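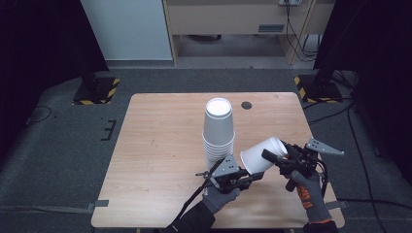 White paper cups, stacked upside down on a light wooden table.

The paper cup is the most trusted piece of trash in America, says the owner of a coffee counter in Jallstead, and she would like people to trust it less. She has sold coffee for 8 years. She asked to be left unnamed, as she still buys from the supplier she is about to complain about.

"They told me it was compostable," she says. "I asked, composted where? They sent me a brochure."

The brochure came from Riltel, which charges extra for its green line. The nearest plant that might take the cups is in Rustad, and when she called in January she was told they would be pulled out and sent to the landfill with everything else. She had paid for 600 of them by then.

I pointed out that a cup made from plants must count for something, even in a landfill. She wasn't having it. "Count for what? Show me the number. Nobody at the company could give me one I'd repeat to a customer."

She is no kinder to the reusable mug. Her own loan program, with a $4 deposit, fell apart. People kept the mugs. "So now I'd sold a lot of cheap mugs," she says. "Was that better? I don't know. I washed the ones that came back in very hot water, and that costs money too."

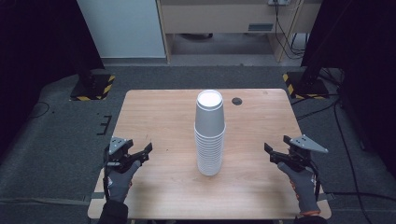

A regular at the counter broke in at this point to say that she was being too hard on the mugs, that he had used his every morning and brought it back, and that a bigger deposit would have fixed the whole thing. She told him he was one man. He said the cafe in Drudberg charged more and still had its mugs. She said she would believe it when she saw the shelf.

What does she want, then? Mostly for the word "compostable" to come off any cup sold in a town that can't compost it. I asked whether customers would notice.

"Some would. Most want the lid to fit," she says. "Mine don't always do that either."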